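Let the Family Write It

My uncle Hubert Eder died in October. He was a roofer, he had two daughters, and he lived most of his life in Tarano. Three days after his death my cousins received an e-mail from the funeral home in which the obituary was already finished. They had only to approve it. It said that Hubert was a devoted father who touched the lives of all who knew him and who will be deeply missed. The dates were correct. The name of the town was correct. Everything between them could have been printed for any man in the county.

My cousins approved it. I do not blame them, they were tired. But I have thought about that text many times since then, and I want to argue for something that is old-fashioned and a little inconvenient: the family should write the obituary, and the newspaper should print what the family wrote.

I grew up in another country, where a death notice is a small square with a black border. It gives the name, the years, the hour of the funeral. When I moved here and began to read the American kind, I was surprised how much they tell. One learns who kept bees and who sang second alto, and which brother went first. My English was weak at that time and I read these pages with a dictionary. I think I learned the past tense from them. So I speak as a grateful reader, and maybe also a spoiled one.

What I notice now is that the details are going away. The funeral homes offer a form with fields, and a form receives the answers that fit in it. "Hobbies: fishing." My uncle did fish, but badly, and he gave away whatever he caught to his neighbor Bence Somogyi because he did not like the taste. There was no field for this.

The second reason is money. Our paper charges by the line, and a full-length obituary with a portrait can cost more than the flowers. Senyo Kyei, who worked on that page for 21 years before he retired, told me that families used to bring him four handwritten sheets and he would help them to cut. He asked questions on the phone. He corrected the spelling of the grandchildren. Now the text arrives from the funeral home and goes directly to the page, and the person who places it never speaks with the widow.

I can hear the objection that not everyone can write. Benedikt Mösli, who is a funeral director in Otemthorpe and a fair man, made it to me quite strongly. He said that people in grief freeze in front of an empty page, and that a ready text is a kindness. He also said that families sometimes fight over who is named and in which order, and that a neutral sentence keeps the peace in the front row. I believe him. I have seen one of these fights, and it lasted longer than the burial.

Still, I would answer that a freezing person can talk.
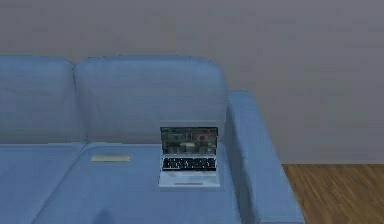

When my neighbor Remo Prantl lost his wife, he could not put down one line. So his sister-in-law sat with him for an evening and wrote what he said, in his order, with his mistakes. It came out that she had driven a school bus in Pronen for 35 years and knew by heart which children had a dog. The notice was too long and it had two sentences without a verb. People cut it out and kept it. I did also.

A funeral home could offer this same service. It needs one employee, one hour and a few plain questions: What did she do on a normal morning? What did she complain about? What did she cook when there was no money? As for the price, a newspaper that wants to be read in its own town could give each family the first 2000 characters free. I do not know the accounts of our paper, and perhaps this is more difficult than I imagine. But the obituaries are the page that my neighbors open first, and I would like to see the editor at least answer the question in print.

For Hubert it is late, but my older cousin has started a second text. So far she has the fish, the roof of the church, and the winter when he drove to her every Sunday with firewood. She asked me to check the commas. I told her I am the wrong person for commas, and she sent it to me anyway.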